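Chore Cell Inspection, Two-Arm Bench (Sorting and Putting Away)
Walkthrough sheet with comments, December round
Inspector: Hema Gowda
Site: Sanar, back bay, Carnegie building

Mark each line PASS, FIX or NO. Comments go under the line, and yes, I do read them. Last time someone wrote "fine" eleven lines running, and the sheet went back.

SECTION A. BEFORE POWER

A1. Emergency stop reachable from both sides of the bench. PASS
I can reach it. I am 5'2" and was holding a coffee.

A2. Frame bolts checked for torque, marked with paint pen. PASS
One mark on the long rail has rubbed off. Redo it when you have the pen out for something else.

A3. Floor tape intact, walking side clear. FIX
Tape is good. The walking side had a stool in it at 8 a.m. and the same stool in it at 4 p.m.

A4. Cables tied back from the joints through the full range of motion. FIX
They clear at home position. Run both arms to full reach and look again before signing. Whoever signed this in the last round did it from the doorway.

A5. No knives, glass with chips, or anything you'd miss. PASS
The rule about personal mugs stands.

SECTION B. THE CHORE

The task on the card: small household items go from the table into the correct tray or bin, and the spoons end up together. A nine-year-old does this in under a minute, with complaining. Vutis sent over a page of claims about "kitchen-ready manipulation" which I have attached to the back of this sheet so it has something to lean on.

B1. Speed limited to the setting on the card. PASS
It is slow. I had time to read the card twice and the fire notice once.

B2. Grip force limit set and tested on the soft block. PASS
Block survived. Test it again after any finger swap.

B3. Both arms keep out of each other's way. FIX
Mostly. There is a point in the middle where each arm politely waits for the other, like two people at a door. Eighteen seconds by my watch, then the left one gave up. It isn't dangerous, but it has to be written down as a stall.

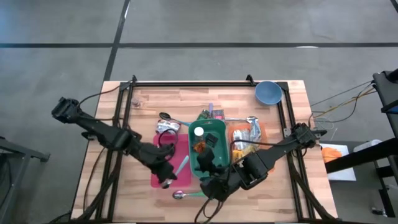 B4. Picks up a spoon off a flat surface. FIX
The big question of the age, apparently. A handle that sticks up over the edge of something is an easy grab. A spoon lying flat on the wood is a different matter, and I watched one get nudged along the grain for a good while. Nothing unsafe happened. Nothing got put away either.

B5. Handles crinkly packaging without crushing or tearing. NO
Foil and thin plastic change shape when touched and the planner takes this personally. Until Ramus ships the new fingertips, nothing goes in a packet on this bench that would make a mess if it opened. No powder. I mean this about the powder.

B6. Glass kept out of the work area unless the task calls for it. FIX
Use plastic for practice runs. If the task does call for a jar, gloves and a brush within reach, and the brush has to be an actual brush.

B7. Drops are logged. PASS
Logged properly for once. 509 attempts in the book, drops in red. Somebody has drawn a small sad face next to one of them and I am letting it stay.

B8. Operator stays at the bench during the run. FIX
"I could hear it from the kitchen" is not supervision.

SECTION C. AFTER

C1. Arms parked, power off, key out. PASS

C2. Bench cleared. NO
By a person, the usual way. I timed this as well and I'm sorry to say the person won.

C3. Spare parts and rolls of material stored off the walking side. FIX
Find a shelf. There are shelves.

COMMENTS

Can it do chores yet? I get asked this every round, generally by someone hoping to stop doing chores. My answer for the sheet: it can do pieces of one, on a bolted table, with a paid adult standing next to it. I wouldn't let it near my dishwasher. I'd let it sort the spoons in my drawer if it had all day and I wasn't home to watch.

The cell is approved to keep running at the present speed. B5 stays closed until the fingertips arrive and have 30 clean picks on the empty packets. The people who want to go to 500 runs unattended overnight can ask me again after B8 has been a PASS twice in a row.

Stool to be moved today.

H. Gowda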